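**Hattori hand-held gripper kit: second progress report to Trollmont**
2021-10-16, Ilham Hamdy, Skitosdale

You asked whether the kit is worth renewing at the full rate. My answer so far is no, or at least not yet.

We have logged 934 takes against the 500 in the plan, which looks better than it is. The vendor's software threw out 300 of them, mostly for lost marker tracking, and it gives no cause beyond a red flag. I asked Fatadgate, who sell us the license, for the rejection rules in writing. They sent a brochure.

Tasks finished:

- opening and closing folded cards
- moving cups between trays
- zipping pouches (46 takes, then dropped)

Card folding is the one I would defend. The fingers are light, new people pick them up quickly, and the jaws get hold of thin stock more often than I expected. Dark, shiny tabletops are still my worry. The sales sheet says "any surface," and I would like to see their numbers for that.
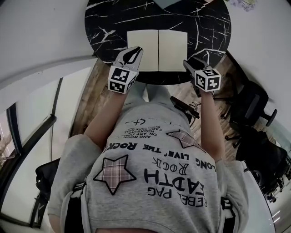 Wear is the other open point. Two inner pads have been replaced already, at our cost, and the warranty wording is vague enough that I doubt we will get the money back.

Before December I want to rerun the card task with the new software and have a second person check the rejects by hand. Please hold the renewal payment until then. The pouch task stays off the list unless Fatadgate can show it working on their own bench.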